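Hard Water and the Finished Table

By Laiba Lashari
September 6, 2018

Water in Kirninport comes out of limestone, and it carries a good deal of the limestone with it. Residents know the effects on kettles and shower heads. The effect on furniture gets less attention, although the repair bills are often higher.

A drop of hard water on a sealed tabletop dries from the edge inward. Dissolved calcium and magnesium are left behind, mostly in a ring. On a matte oil finish the ring may never be noticed. On a gloss finish it interrupts the reflection and shows from across the room.

Irfan Baloch has refinished furniture in the Rasden district for 13 years. He sorts water damage into two classes before quoting a price. Mineral deposits sit on top of the film and can be felt with a fingernail. Blush, the cloudy white mark left under a hot dish or a wet glass, is moisture held inside the film and feels smooth.

"People bring me blush and they have been scrubbing it for a week," Baloch says. "By then I am repairing the scrubbing."

Deposits respond to weak acid. Baloch mixes one part white vinegar to 40 parts distilled water, applies it with a damp cotton pad, and wipes it off within a minute. A second pad with plain distilled water follows, then a dry cloth. He does not use the mixture on shellac or wax.

Blush is slower. Fresh marks on lacquer often fade without treatment if the table is left bare in a dry room. Older ones may need a solvent mist, and that is shop work.
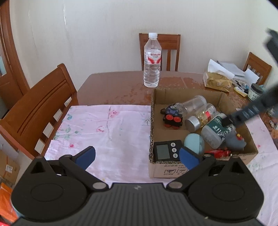
Home and Materials Desk

Water spots and smudges show readily on a glossy brown wooden table. Cloths protect the surface only while they are dry. A damp one holds moisture against the finish for hours, and dye can migrate from printed cotton into soft lacquer. Baloch recommends washing new cloths twice before use and lifting them after any spill.

Cardboard deserves similar care. Grit caught under a box will scratch a gloss film when the box is dragged, so lift it.

Most of the tables in his shop in August needed cleaning and a coat of paste wax. One, a Brellier extension table, had to be stripped to bare wood.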